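Gellow Social Card Module for Dierckx Site Manager

Product overview

The Gellow Social Card Module creates and maintains the preview that appears when a page from your website is shared by link. It is supplied as an add-on to Dierckx Site Manager and is intended for organizations that publish regularly and have several people contributing to one site, such as public libraries, trade associations, museums and local news offices.

When a link is posted to a messaging service or a social network, the receiving service reads a small set of tags from the page and builds a card from them. If the tags are missing, the service chooses a title and a picture on its own, and the result is often a cropped logo or a line from the cookie notice. The module writes these tags for every page at the moment of publication and updates them whenever the page is edited.

How it works

After installation, a Sharing panel is added below the main editing area. The panel contains fields for the card title, the card text and the card image. All three are filled automatically from the page. Editors may accept the suggested content or replace it. A preview beside the fields shows the card in its wide and compact forms and changes as the editor types.

Card text is limited to 130 characters by default. Text above the limit is not deleted. The panel marks the point at which most services will shorten it, and the editor can decide whether to rewrite. Site administrators may raise or lower the limit for each content type.

Images are resized on the server and stored separately from the originals. Where a page has no image of its own, the module applies one of the six card templates included with the license. Templates combine the page title, the section name and the colors already set in the site theme. Additional templates can be built in the template editor and assigned to a section, a content type or a single author.

Permissions and approval

The module follows the user roles defined in Dierckx Site Manager. Contributors may propose card content, and editors may approve it. Sites that require formal sign-off can turn on two-step approval, in which a changed card is held until a second editor has confirmed it. The previous card remains in use during that time. A record of each change, including the name of the user and the time, is kept with the page history and can be exported as a spreadsheet.

Working with existing content

Pages published before installation can be processed in bulk. The bulk tool first produces a report listing pages with no description, pages sharing the same image, and pages whose image is too small to be used. No page is altered until the report has been reviewed and the run has been started by an administrator. Large sites are advised to schedule the run outside office hours. A run may be paused and resumed without loss of work.

Sites that already use another tool for sharing tags should turn off that tool before starting a bulk run. Duplicate tags do not damage a page, but services differ in which set they read, and the card shown to readers may not match the preview in the panel.

Refreshing a shared link

Most services keep a stored copy of a card for some time after it is first requested. The Refresh function sends a new request to those services that accept one and reports which of them responded. Services that do not accept such requests will update on their own schedule, which Gellow does not control.

Requirements

Dierckx Site Manager, Standard or Institutional edition
Administrator access for installation
2 GB of free storage for resized images
An outgoing connection for the Refresh function (optional)

The module does not load any script on public pages and sets no cookies. Card images are served from the same address as the rest of the site.

Licensing

One license covers one production site and its test copies. Licenses are issued for a term of 2 years and include all updates released during that term. When a license ends, existing cards remain in place and continue to be served. The Sharing panel becomes read-only until the license is renewed. Organizations running several sites under a single agreement should contact the licensing office before ordering, as the Institutional edition is priced differently.

Customers moving from the Lulness card plugin may transfer their templates with the import tool found under Settings. Fonts are not transferred and must be uploaded again. Custom image sizes are retained when they fall within the limits supported by the module.

Support and training

Written support is included with every license. Requests received by noon on Friday are answered the same day, and later requests are answered on the next working day. Installation assistance is available for a separate fee and is arranged through the Drostden office.

Introductory training for editors is given online by Maribeth Ignacio. The session covers the Sharing panel, writing short card text, and the approval process. A separate session for administrators deals with templates, permissions and bulk runs. The next administrator session will be held in August. Places are assigned in the order in which registrations are received, and recordings are available to license holders on request.

Questions about licensing, purchase orders and renewals should be addressed to Cor Van Rooij at the licensing office. Please include the site address and the edition of Dierckx Site Manager currently in use. 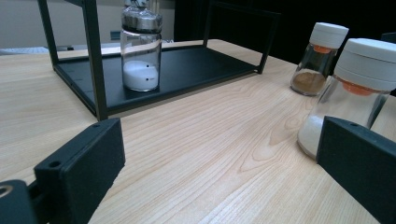
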